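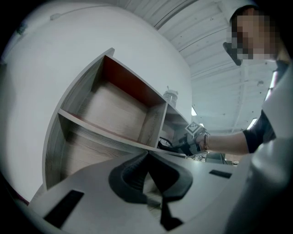
Families in Utville have asked for weekly menus that can be cooked in one pot and on a modest budget, Meinrad Gisler told the Auer Community Kitchen at its February meeting, and the printed dinner plan should reflect that.

The Kitchen has accepted the proposal. Commencing with the next issue, each plan will set out five evening meals for a household of four, together with a consolidated shopping list. Soups, lentil dishes and baked pasta will feature during the colder weeks, with salads and grilled vegetables returning later in the year.

A survey of members drew 255 responses, of which 106 favoured recipes that provide leftovers for the following day's lunch. Nearly 300 households now receive the plan by mail. Those wishing to be added to the list may register at the Nolline Street office.

Engelbert Pichler will continue as menu editor. Recipes submitted by members should state the number of servings, the cooking time and any common allergens, with quantities in metric measure. A revised collection, including the most requested dishes, is scheduled for publication in September.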